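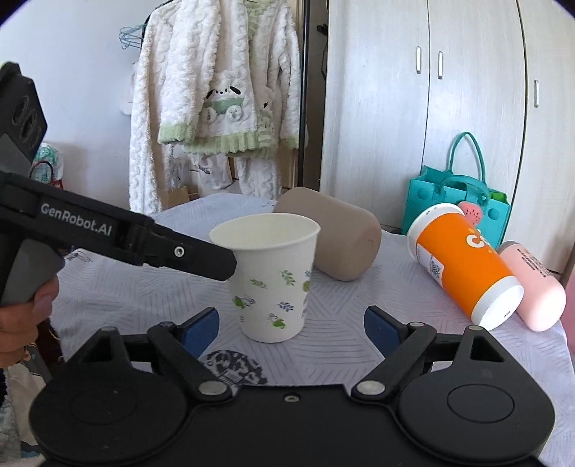

What Is a Remake?

12 Shares | 6 Comments

So you saw a movie. Loved it. Then your grandma says "oh, they made that one when I was young." Huh? Same movie, twice?

Yep. It's called a remake. Somebody takes a story that was already a film and films it all over again. New actors, new sets, new songs, sometimes in a whole new language. Happens all the time.

Let's take one movie and follow it. It's called Drovgate. It came out in 2000 and it's about a girl who has to walk 9 cows over a mountain before the snow comes. 81 minutes long. Not one car chase. Kids loved it anyway, mostly for the smallest cow, Dokeck, who keeps sitting down.

Years later a film company named Drovero wanted to make it again, in a different language. Here's how that goes.

Step 1: Ask first

You can't just copy a movie. The story belongs to someone. The people who own it have what's called the rights, and you have to buy them or get permission. Drovgate belonged to a studio called Daneshvar. Lots of meetings. Lots of lawyers. Boring but you can't skip it!

Step 2: Change the words

A writer sits down with the old script. Jokes are the hard part. A joke about a word that sounds like "cow" in one language might mean nothing in another, so out it goes and a new one goes in. Names can change too. So can food, holidays, even the weather. The new Drovgate has no snow at all. They're racing the rain.

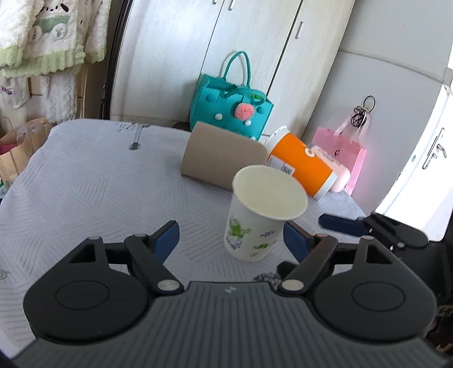
Step 3: Pick the actors

This is called casting. Actors come in and read a little bit of the script out loud, and the director watches. That's an audition. For the girl they needed someone who wasnt scared of cows. Harder than you'd think. The main part is called the lead, and news sites love to guess who got it. Sometimes they guess wrong.

Step 4: Shoot it

Shooting just means filming. The scenes don't get filmed in order! The ending might be first, if thats when the mountain is free. Later an editor puts it all in the right order.

Is the new one better?

Depends who you ask. People who grew up with the old one usually stick with the old one. Some of them get pretty grumpy about it. Watch both if you can and see what got changed, and if you liked it.

Words to know

Rights: permission to use a story
Script: all the words and actions, written down
Casting: picking the actors
Lead: the biggest part

6 Comments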